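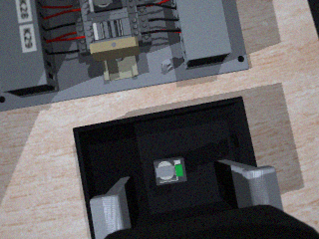
Hello again from my end of the studio corner! I promised Burgi Kuster I'd write up the results of the August creature round, and then I got completely lost repainting a swamp, so apologies for the wait.

The brief, if you missed it, was a ferry animal for the river port of Brinditz – something big enough to carry passengers across, and plausible enough that you'd climb on its back with your shopping. We had 50 entries (fifty! for a theme I thought was a bit niche) and 130 votes between them. The top spot ended in a tie, so we have 2 winners, and I'm not going to run a play-off because I like them both too much.

Sarmīte Rätsep painted the Pelimmont, a sort of flat-backed wading beast with moss growing in its neck folds and a ticket booth strapped behind the shoulders. The lighting is gorgeous, all low sun and wet hide, and she did the whole thing with one chalky brush. Genov went the other way with a clean line drawing, three views and a page of notes on how the thing breathes with its nostrils under water. I've read those notes more often than I'd like to admit.

A few of you asked why silhouettes counted for so much in the comments. It's the thing I look at first, I suppose – if I squint and see a cow, I want to know why it's a cow. Do try filling your sketch in solid black before you add any detail. Mine usually turns into a potato, and then I start over.

The next round is environments. You're designing the night market in Krūmiņa, a hill town where all the stalls have to be hauled up by rope. Colour or greyscale, any software or plain old pencil, and you can enter 2 pieces each this time. Work-in-progress posts are very welcome in the thread, and please put your final version in a fresh post so I can find it. Voting opens at noon on the day after entries close, and Burgi is doing the count.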